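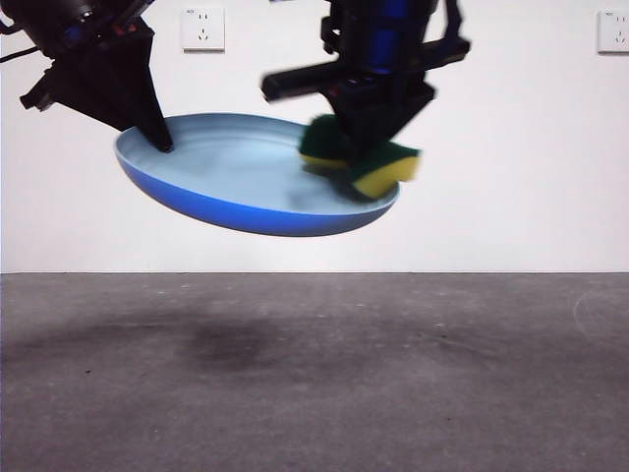

Two-sided sponges are all you need for plastic plates, one reader wrote in after my April column, and go easy with the green side! Well, I'm sold. Drullance, the kitchen shop on our block, has just put 300 of the green-and-yellow kind out by the register, next to a stack of blue plastic dishes from Tovar, and I walked out with 2 sponges and a plate (I went in for dish soap). The sale runs through Saturday, and yes, I forgot the soap, so I'm going back tomorrow.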